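## 3 饰面纹样对污渍判读的影响

### 3.1 问题与术语

室内水平面与垂直面的清洁度评定，目前仍以目视检查为主。检查者在规定照度下扫视表面，记录可见残留，再按面积或点数折算等级。该方法默认背景均匀。实际工程中，台面多采用石纹饰面，儿童活动空间和零售空间的墙面则大量使用印花饰面，背景自身的明度起伏与残留物的明度差处于同一量级，漏检与误检因而同时上升。

本节讨论这两类误差与纹样参数之间的关系。为避免与材料学用语混淆，先作如下约定。

**底色**：饰面中面积占比最大的连续明度区间，不要求色度均一。

**脉线**：长宽比显著大于周围斑块、走向可辨的线状要素。天然石材的脉线与印刷仿石纹的脉线在本节中不作区分，二者仅在重复周期上有差别，该差别在 3.4 节处理。

**云斑**：边界模糊的面状明度变化。

**图元**：印花饰面中可独立辨认、可重复出现的封闭图形，如圆点、花叶、动物或建筑轮廓。

**掩蔽**：残留物实际存在而检查者未予标记。

**虚报**：残留物不存在而检查者予以标记。两项均以单次观察为计数单位。

石纹饰面中，云斑与脉线常叠加出现。图 3 所示表面即为一例，其脉线有两种色调，底色内另有浅色区，三者对判读的作用不同，后文分别讨论。

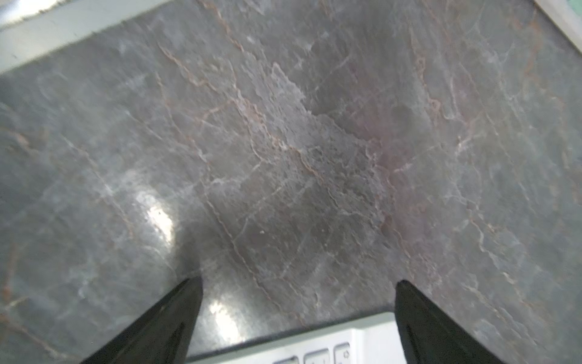 **图 3** 灰色大理石纹台面。深灰底色上分布锈褐色与灰白色细脉，中上部有一处轮廓不规则的浅色区。

浅色区对虚报的贡献尤其值得注意。面状浅斑的轮廓若参差不齐，内部又带有细小斑点，其外观与水渍干燥后的钙质残留、面粉或清洁粉剂残留接近。检查者在无触觉线索时倾向于将其归为污染。反之，真正的白色粉状残留落入此类区域后，边界被背景吸收，标记率明显降低。同一纹样要素在虚报和掩蔽两个方向上都产生误差，单纯调整判定阈值无法同时消除。

### 3.2 材料与观察条件

试验共使用 22 种饰面，由 Harnberg 饰面厂提供，包括石纹类、印花类和作为对照的素色类。石纹类覆盖浅灰、深灰、米黄和近黑四种底色；印花类按图元密度分为疏、中、密三档。全部样板的表面光泽控制在同一档次内，以免镜面反射的差异与纹样效应混合。个别深色样板在出厂检验时光泽偏高，经细磨后重新测定，达到要求才纳入试验。

残留物按来源分为粉状、油膜状、液滴干痕和纤维四类，由固定模具施加。模具的开口形状有意避开规则圆形，因为前期观察发现，规则圆形在石纹背景上具有异常高的可辨度，会使掩蔽率被低估。纤维类无法使用模具，改由镊子放置，并在放置后以斜光照片留底，供事后核对。

观察照度设为 700 lx，光源位于样板斜上方，显色性满足一般检验要求。照度在样板中心与四角分别测定，均匀度合格后方可开始。观察者站立于样板长边一侧，视距不作硬性限制，但不得俯身至面部进入样板投影范围。样板的摆放方向在各轮之间旋转，以平衡脉线走向与视线方向的夹角。

参加观察的人员共 132 名，均通过色觉检查。其中一部分具有保洁检查经验，其余无相关经验。每名观察者每轮的观察时间上限为 15 秒，到时遮板自动落下。时间上限参照现场巡检的实际节奏确定，过长的观察会使各组掩蔽率趋同，失去区分能力。

数据记录采用 Grakel 标记程序。观察者以触控笔在样板的等比例线图上点选疑似残留位置，线图只保留外轮廓和坐标网格，不显示纹样。采用无纹样线图会带来定位偏差，偏差量在素色样板上预先标定，并用于设置命中半径。

### 3.3 石纹饰面的结果

石纹组的掩蔽率总体高于素色组，但组内分布很不均匀。底色明度与残留物明度之差是首要因素，这一点与素色组一致。扣除明度差之后，剩余变异主要由脉线的三个参数解释：脉线宽度与残留物短边的比值、脉线走向的一致程度，以及脉线与底色的色度差。

宽度比接近一时掩蔽率最高。脉线远细于残留物时，残留物打断脉线的连续性，断点本身成为可用线索；脉线远宽于残留物时，残留物落在脉线内部，局部背景近似均匀，判读又恢复到素色条件下的水平。由此得到的关系呈单峰形，峰的位置对油膜类残留略向宽脉线一侧移动，原因可能在于油膜边缘扩展，有效短边大于模具开口。

走向一致程度的作用体现在纤维类残留上。脉线主要沿一个斜向延伸的样板，若纤维与之平行，掩蔽率显著上升；若纤维与之垂直，则与素色组无显著差异。网状细脉因走向分散，对纤维的掩蔽与放置角度基本无关，但平均水平较高。多数石纹样板兼有单向主脉和网状细脉，此时两种效应近似相加，未见明显交互。

色度差的结果与预期有出入。锈褐色脉线与深灰底色之间的色度差较大，原预期其会吸引视线而降低周边残留的漏检。实测显示，视线确实更多地停留于褐色脉线附近，但停留主要用于排除脉线本身为锈迹或茶渍的可能，留给周边区域的时间相应减少。在限时条件下，这种占用表现为脉线间隙处的漏检增加。取消时间上限的补充观察中，该项差异消失。

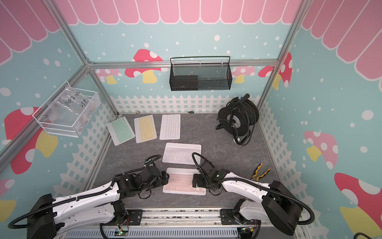
有经验组与无经验组的差别集中在虚报上。有经验者的虚报率较低，掩蔽率则与无经验者接近。对有经验者的事后询问表明，其多采用改变视角的办法确认可疑点：残留物的光泽随视角变化，纹样的光泽则基本不变。该策略对油膜和液滴干痕有效，对粉状残留的帮助有限，因为粉状残留在各方向上均表现为漫反射。询问中还多次提到以指背轻触表面的习惯，试验规程禁止接触样板，故这一线索未能纳入评价。

台面上摆放物品的影响在另一组补充观察中测定。物品遮挡本身按遮挡面积计入不可检区，不视为掩蔽。需要单独考虑的是物品周边的阴影带。在斜上方照明下，阴影带内的明度下降使浅色残留的对比度提高，深色残留的对比度降低，两者的净效应取决于底色。深灰底色上，阴影带内油膜类残留几乎不可见，建议检查规程要求先移开物品再判读。物品底缘与台面之间的窄缝是粉状残留的集中部位，移开物品后应立即检查，避免擦拭动作将其摊薄。

### 3.4 印花饰面的结果

印花组与石纹组的主要区别在于图元可辨认、可预期。观察者在短时间内即可掌握图元的种类，此后凡不属于已知图元的要素均被视为异常。因此，当残留物形状与图元差别较大时，印花组的掩蔽率并不高，在疏密度档次上甚至略低于石纹组。

例外来自两种情形。其一为散布圆点。圆点大小不一且位置无明显规律时，观察者无法建立位置预期，圆形或近圆形的液滴干痕极易被归入图元。浅色底上的白色圆点对此类干痕的掩蔽在全部印花样板中最强。其二为图元内部的小尺度装饰，例如深色图形内部的浅色斑点。此处的局部结构与散布圆点相同，但面积较小，观察者往往将整个图形作为一个单位略过，图形内部获得的注视时间远低于其面积占比。

重复周期对两类饰面的作用方向相同。周期较短时，观察者可通过比较相邻周期发现差异；周期超过单次扫视范围后，比较无法进行，掩蔽率趋于稳定。印刷仿石纹虽有周期，但周期通常较长，且安装时常作错位拼接，实际表现与天然石材接近。印花墙面若由多块板材拼成，接缝处的图元错位会引起较多虚报，虚报点沿接缝排列，容易在数据中识别，本节统计时已予剔除。

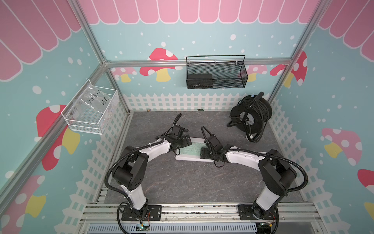 垂直面还需考虑高度因素。补充观察将部分印花样板竖直安装，上缘高于一般成人视线。结果显示，视线高度以上区域的漏检明显增加，且增幅与图元密度无关。横向装饰带的存在使这一现象加剧：装饰带常布置在墙面上部，其边缘为连续的波状或齿状轮廓，观察者沿轮廓作水平扫视后即转入下方，装饰带以上的部分较少被注视。若检查对象包含此类墙面，宜在记录表中将装饰带及其上方单列一格。

墙面转角处的情况较为复杂。两面墙的受光方向不同，同一底色在转角两侧呈现不同明度，观察者对明度差的判断基准在此处发生切换。切换期间的标记多为虚报，且集中在较暗一侧。试验中对转角两侧分别计分，未将其并入平面数据。

### 3.5 掩蔽指数

为便于工程应用，将上述参数合并为单一指数，称为 Gromby 指数。指数由三部分组成：局部明度标准差、纹样主频与残留物特征尺寸的匹配程度、走向集中度。三部分的权重由石纹组数据拟合，再以印花组数据检验。检验结果表明，该指数对粉状和油膜状残留的预测较好，对纤维类的预测一般，对印花组中的液滴干痕则系统性偏低。偏低的原因在于指数只含统计量，不含形状类别，无法反映干痕与圆点之间的形状相似。

修正办法是为含圆形图元的饰面增加一个附加项，其大小与圆点直径分布和干痕直径分布的重叠面积成正比。加入附加项后，液滴干痕的预测偏差减小约 22%，其余类别不受影响。附加项只在圆点与底色的明度差低于某一界限时启用，高对比圆点不产生同等程度的混淆。

指数计算所用图像应在漫射光下采集，避免样板表面的反光计入明度标准差。对光泽较高的饰面，可在镜头前加偏振片。图像分辨率以能够分辨最细脉线为准，过高的分辨率会把印刷网点计入纹样，使主频估计偏向高频端。Kakakhel 图像处理工具包中的低通滤波可用于去除网点，截止频率需按印刷规格逐一设定，不宜沿用默认值。

### 3.6 适用范围

以上结果在限时、单人、固定照度的条件下取得。现场检查往往伴随行走，视角持续变化，油膜类残留的掩蔽率可能低于本节给出的水平。照度明显低于试验条件时，各组掩蔽率均会上升，但石纹组与印花组的相对次序是否保持尚未验证。

样板均为新品。使用后的石纹台面会出现局部失光、封闭层磨损和细划痕，划痕与细脉的混淆在预试验中已有发现，因数量不足未作统计。印花墙面的老化以褪色为主，褪色降低图元与底色的对比，按指数推算应使掩蔽减弱，同时也会使浅色残留与褪色区相混。两种作用的净结果需用自然老化样板测定，人工光老化样板的褪色过于均匀，不宜代替。

残留物的施加量也限制了结果的外推。试验采用的是目视可辨下限附近的用量，重度污染条件下纹样效应很小，按素色饰面的规程处理即可。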